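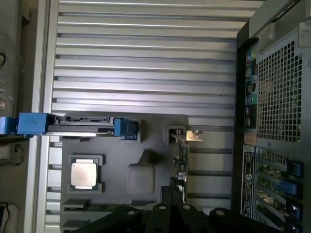
Robotic Disassembly, Unit 6
Handout: The dropped carrier and the late stop
Prepared by Csenge Illés for the second-year group, Varetley

Please read this handout before the lab on Saturday. It is about a fault in our own cell, and you will work with the same cell, so I ask you to read it slowly.

6.1 The task

In the disassembly task the arm works over an open desktop workstation. The case lies on its side. The arm must take out the drive carrier, then an expansion card, and place each in its tray. The carrier is held by a latch. When the latch is released, the carrier needs a straight pull of a few millimeters before it is free. If the pull is not straight, the carrier jams. Most of you have seen this already with your own hands.

The gripper has two rules for knowing that it holds something. The first is the finger position: if the fingers close fully, there is nothing between them. The second is the motor current: if the current rises and stays high, the fingers press on something. The program by Declan Bickerstaff, which we call the Hirano routine after the old project, used both rules until July.

6.2 What happened

In July the routine was changed. The current rule gave many false alarms on thin cards, and it was switched off for the card step. By mistake it was switched off for all the steps. This was one line in the settings file, and the tests did not find it, as the tests used only cards.

Two weeks later, in an afternoon session, the arm closed on the handle of the carrier, but with the fingers too high. They held only the upper lip of the handle. The fingers were not fully closed, so the position rule said "object held". The arm pulled. The carrier came half out, turned, and slipped. It fell across the board and came to rest against the memory slots.

This alone would be a small damage. The second part is more serious. The program believed that the carrier was still in the fingers, so it went to the tray, opened, and came back for the card. Its planned path was free of obstacles only if the carrier was gone. The left finger struck the carrier and pushed it down into the board.

Signe Eklund was the operator. She saw the contact and pressed the stop on the pendant. The arm continued for a short moment. The log shows 90 milliseconds between the button signal and the start of braking, and after this the braking itself. During this time one memory slot broke, and the left finger link was bent so much that we had to replace it.

No person was hurt. Signe had both hands on the pendant, which is the rule, and she stood behind the yellow line, which is also the rule.

6.3 The time line from the log

Times are in milliseconds, counted from the moment of contact.

0 — left finger touches the fallen carrier
2000 — stop button pressed
2090 — braking begins

You see that the biggest number in this table belongs to the human. Two seconds is not slow. The operator must notice, must understand that the movement is wrong, and must decide. Signe told us that in the beginning the movement looked normal to her, and I believe anyone in this room would do the same. A system that waits for a person to detect the collision gives away these two seconds every time.

The force limit of the arm should have reacted first. It did not, for the reason that it was set for the heaviest part in the whole task list, the power supply. For a carrier or a card this limit is much too high. The arm pushed on the board with a force that was, from its point of view, allowed.

6.4 Causes

We separate the direct cause from the conditions. Students often mix them, and then the report says only "operator error" or "software error", and from such a report you cannot repair anything.

Direct cause: poor grasp on the handle, fingers too high. The camera calibration had moved by 2 mm after the wrist was opened for cleaning. The calibration was not repeated.

Condition 1: the current rule was off for the carrier step.

Condition 2: the program never looked again after the pull. One picture of the empty bay would have shown that something was wrong.

Condition 3: one force limit for all parts.

Condition 4: the change of the settings file was not read by a second person. Declan asked me to write this one plainly, and he has checked the text.

6.5 What was changed

The current rule is on again for every step. For cards it has its own threshold, found by Agnes Strand by closing the gripper on old cards from the Laltcombe store until she had enough data. False alarms still come, mostly on cards with a bent bracket. We accept them.

After each removal the arm now goes up to the viewing height and takes a new picture. If the part is still inside the case, the program stops and waits for a person. The cycle is longer, and some of you will complain when you run it.

Each part has its own force limit in the part table. If you add a new part without a limit, the program refuses to start.

After any work on the wrist, calibration must be done and signed in the book by the door. Do not sign for another person.

6.6 Before you enter the cell

Unplug the workstation from the wall — also when you are sure it is dead. Do not open the power supply.

Check the finger links for cracks and check that the bolts are tight. A loose link gives a wrong finger position, and then the first rule is also not worth much.

Press the stop once with the arm moving slowly, and write the result in the book.

Never reach into the case to free a jammed part while the arm has power. If a part has fallen, press stop, switch off, then open the gate.

6.7 Questions to prepare

Bring short written answers, half a page is enough.

Suppose that only the calibration had been correct and all other conditions stayed the same. Which failure could still happen, and with which part?

The position rule cannot see the difference between a good grasp and a grasp on the lip. Propose one measurement that can. Say what it costs in time.

With the arm moving at 250 mm per second, how far does it travel before braking begins, counted from the button? And counted from the contact? Assume that nothing slows it down.

Sigrun Rønning from Vollness will join the lab for the discussion of the third question. She works with stopping distances and will ask for your units, so write them.

Reading: chapter 4 of the course notes, the part on protective stops. The full log is in the course folder, together with the old and the new settings file. Compare them line by line before you come.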